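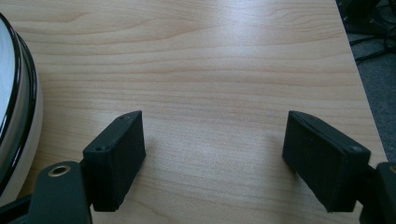 Hesoment Completes Canal Gate and Flow Meter Upgrade for Drorkmont Water Users

Hesoment has finished the second stage of work on the Tamiru lateral, the longest branch of the irrigation system that serves the farms east of Drorkmont. The project replaced 11 manual check gates with motor-driven gates and added a flow meter at each of them. The new equipment was put into service in May, before the main delivery period.

The Tamiru lateral brings water to 3075 acres, mostly alfalfa, onions and orchard. Until now, the gate positions were set by hand, and the ditch riders had to drive the full length of the canal to make one change. When a farm near the head of the canal closed its turnout early, the extra water often went to the spill at the lower end, and the district learned of it only the next morning.

With the new system, water levels are sent by radio to the district office every 15 minutes. The gates hold the upstream level by themselves, and the operator can change the target from the office or from a tablet in the truck. Pitex supplied the gate controllers and the solar panels. Hesoment was responsible for the design, the canal survey and the meter calibration.

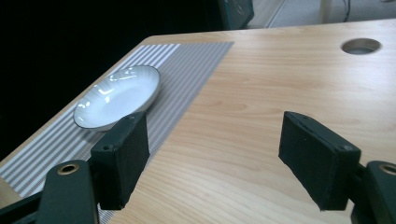 The survey took longer than planned. The old drawings gave the length of the concrete lining as 1000 feet, but the crew measured 1564 feet, and two of the gate sites had to be moved downstream for this reason. The change did not affect the delivery schedule – the canal was already dry for winter maintenance.

Water orders are still made by phone, and the rules for ordering remain the same for this season. The district asks users to give notice before 4 p.m. for any change on the following day. Users who have a private pump near a new gate should keep the intake screen clear, as the level may now move in smaller steps than before.

The third stage will cover the small turnouts below the Drorkmont siphon. Design work for it is in progress.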